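Household Appliance Handling: Good Practice for Hand-Held Gripper Recording
Progress report to the Pasichnyk fund, second period, closing in December
Prepared by Lizelle Mkhize, Rovivetti

1. Status

Work package 2 (recording rules) is complete in draft. Work package 3 (review rules) is under way and one month behind plan. The draft now has 133 clauses, down from 836 separate notes gathered in the first period. Most of the reduction came from merging notes that said the same thing for different appliances. The spend is within the approved budget and no change to the staffing plan is requested.

2. Work area and appliance rules

The draft covers appliances with a hinged door that a person opens, loads or empties with a gripper in each hand. Clause 2.1 requires the state of the door to be written into the task sheet at the start and end of every take. Clause 2.4 treats removable parts, such as a microwave turntable, as separate items with their own start and end positions. 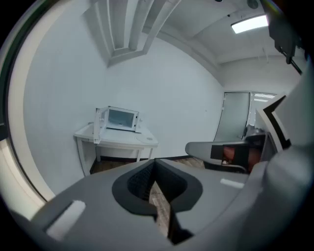

Clause 2.6 sets out who may move furniture between takes and how the new layout is logged. In the first period this was left to the operator, and two sites logged it in different ways. The Fustness site used a sketch – the Mivance site used a short text field. We have adopted the text field, as it can be searched.

Clause 2.9 deals with power. An appliance stays unplugged unless the task sheet calls for it to run. If it must run, a second person stays in the room and has access to the plug.

3. Operator rules

Operators work in blocks of 20 minutes at most, followed by a break away from the work area. Reaching into a low cabinet is done seated or kneeling, and the task sheet must say which. Cables on the floor are to be kept clear of the door swing and checked at the start of each block. Marker faces are wiped and checked for damage before the first take, and a damaged marker ends the use of that gripper until the marker is replaced and the calibration repeated.

We reviewed 1,435 takes against these rules. Of these, 109 failed on at least one clause, mainly through missing door states in the task sheet. Failures of this kind can be repaired afterward. Failures of calibration cannot, and those takes were withdrawn.

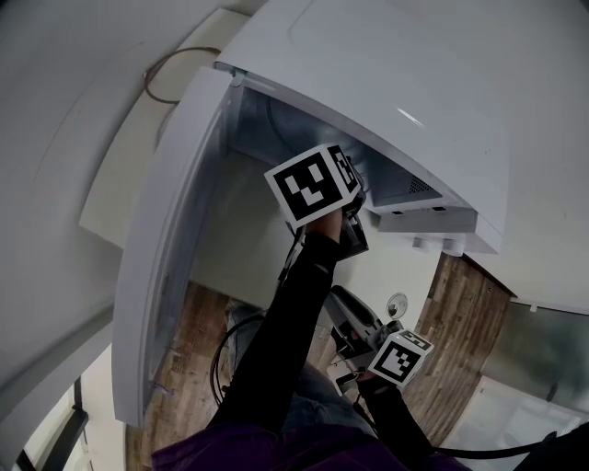

Þórarinn Ásgeirsdóttir objects to the wording on reach: a limit given only in minutes lets an operator spend a whole block with one arm inside a cabinet, and the clause should also limit the number of low reaches in a row. The objection is accepted in principle. We have no figure to propose yet and will bring one to the next review.

4. Open points

Clause 3.7 (gloves and long sleeves) is still disputed between the two sites. The glossary uses "take" and "episode" for the same thing in four places, to be corrected in the next draft. The checklist for site leads needs to fit on one page and currently runs to three.

5. Next period

– Complete the review rules and close the one-month delay.
– Trial the revised reach clause at Mivance, then at Fustness.
– Send the full draft to Pasichnyk for comment before the final version is set.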